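Trovdale's esports shed opens its doors, and the queue is for the sausages

The Gernik training house sits behind a tyre place on the edge of Trovdale, and if you follow the map on your phone you will end up in the tyre place. They are used to it. A bloke in overalls pointed me at the side lane without looking up.

Gernik's open day was billed as a chance to "step inside a championship environment". The championship in question was a second-division title two seasons ago, and the environment has carpet tiles. Still, 540 people had registered by the morning, which for an esports organisation in a town this size is either a triumph or a clerical error, and by ten o'clock the lane was full of teenagers in team jerseys and parents holding everyone's jumpers.

We went through in groups. First stop was the practice room, where the first-string roster was playing a scrim behind glass and doing a very good job of pretending we weren't there. The chairs are the new Seltel ones. So are the desks, the drink bottles, the lanyards and the colour of the feature wall, Seltel having signed on as naming partner in March. The guide told us the deal was "about shared values". A boy of maybe nine asked how much it was worth and was told that was a great question.

Next came the review room, where the coach goes over matches on a big screen, and the kitchen, where the dietitian's meal plan was stuck to the fridge above a box of party pies. I liked the kitchen. It was the only room that seemed to have been used by people in a bad mood.

The merch stand had been given the best spot in the building, naturally. The jersey is a decent one this year, dark green with the sponsor across the chest in letters you could read from the highway. There is also a streetwear range, a collaboration with the Melbourne label Trịnh, consisting of a hoodie, a cap and a tote bag with the word "tote" on it. The hoodie had sold out in everything except extra small. I bought the cap. I am not proud, but my head was getting burnt in the sausage queue.

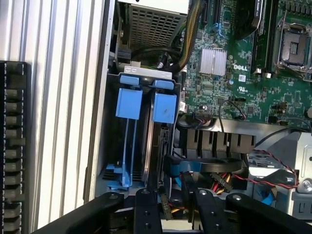

According to Kel, the jersey price was the only thing anyone in the line wanted to talk about, and a family of four could have gone to the footy twice for the same money. I had no answer to that and we moved forward one sausage.

The afternoon belonged to the showmatch, Gernik's academy side against a team picked from the crowd. The hall seats 627 and was close to full, with a commentator who had clearly been told to keep things upbeat and was doing so at the top of his lungs. The crowd team lost 2 maps to nil, though they held on in the second long enough to make the academy kids sit up straight, and got the biggest cheer of the day. The stream peaked at 2,509 viewers. Management announced this from the stage, then announced it again after the raffle.

There was a Q&A at the end. The players answered every question with "just taking it one game at a time", including one about what they'd had for lunch. The general manager hinted at a women's roster next season and a second music collaboration, and wouldn't be drawn on who.

The next open day is planned for spring. Entry is free, parking is on the street, and the sausages are cash only.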